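Progress report, socketed component handling
Burard grant, second reporting period
Prepared by A-yeong Min, Tular lab, Drurkalport
3/2/20

## Where we stand

The work in this period went into the processor task. At the last report we could train a policy that brought a gripper close to a CPU socket, but the final approach was weak and most trials ended with the part sitting crooked on the socket rim. The question we set for this period was whether a wrist view alone gives the policy enough to line up the part, or whether we also need force readings at the fingertips.

The short version is that the wrist view is enough for the approach and for the rotation of the part. It is not enough for the last bit of travel. We now split the task there and run a slow, force-limited lowering motion after the learned policy hands over.

## Data

We have 276 demonstrations that passed review. All were recorded with a person guiding the arm, on used server and desktop boards that Ferreira supplied from its returns stream. Boards stay in their cases during recording. We decided this early on, after the first policies trained on bare boards did badly as soon as there were case walls and cables nearby.

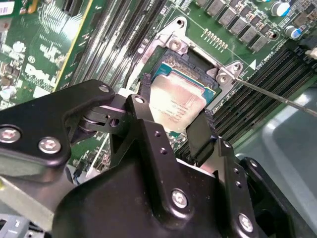 *Processor held between the finger pads over the open socket. Old thermal paste has been left on the heat spreader.*

We stopped cleaning the parts before recording. Cleaned chips gave us nicer footage and a policy that did poorly on parts straight from the bin. The refurbishing line at Ferreira will see dirty parts most of the time, so the training set should have them too. The cost is that we can't use the printing on the chip to work out which way it faces. Orientation is now read from the outline of the part and its position in the fingers.

Each demonstration is trimmed to start when the part is already gripped. Picking from the tray is handled by a separate routine and isn't covered in this report.

## Method changes

There were two changes to the policy itself.

The first is the reference used for alignment. The earlier version tracked the corners of the socket, which worked until the gripper got close and hid them. The new version tracks several board features at once and keeps whichever ones stay in view. 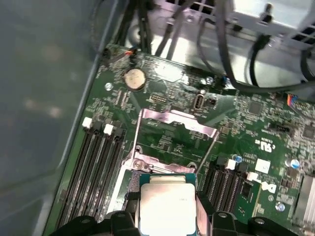
Feature choice took longer than planned. We began with a fixed list and dropped it, as no single feature was visible across all the boards and approach angles. The policy now learns its own weighting, and we check afterward what it relies on by masking parts of the view. Memory slots come out on top. They run in long straight lines on both sides of the socket, and the white latches at the upper ends stand out well against the green board even with the jaws and the processor in front of the socket. Bare metal comes out near the bottom. The raised retention frame catches the light, and masking it changes the output very little. We had expected the opposite.

The second change is the handover rule. The policy used to run until the part stopped moving. It now gives up control when its own estimate of the alignment error has held steady for 145 milliseconds, and the lowering motion takes over from there. Shorter settings caused early handovers when the arm was still settling.

## Results

We ran roughly 1335 evaluation trials over the period, counting repeats after software changes. The older versions are in that total, so it shouldn't be read as a test of the current one. The comparison between the two final versions will be in the July report, once the held-out boards have been run under the same lighting.

What we can say now is that crooked placements are no longer the most common failure. The most common one is the part shifting in the fingers during the approach, which the policy does not notice.
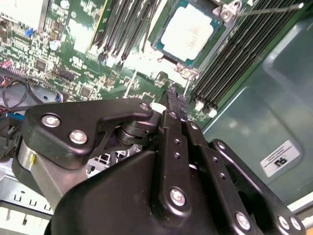

A small test with softer pads reduced the shifting but made release less reliable, because the part tended to follow one finger on the way up. We are going back to the original pads and will add a check for slip before handover. The wrist view should be able to support this, but we haven't tested it yet.

## Problems

- The lighting in the cell is uneven. Bright spots on metal parts still upset the error estimate on some boards.
- Several boards were retired with bent socket pins. Replacements have been requested from Ferreira.
- The review step is slow. One person does all of it.

## Next period

1. Add and test the slip check.
2. Run the held-out boards.
3. Put a diffuser over the cell lights and repeat a subset of trials.
4. Begin recording the retention frame and lever steps, which are done by hand at present.

No change to the budget is requested. Spending on boards was lower than planned and we would like to move the remainder to spare finger pads and a second force sensor. I can send the breakdown separately.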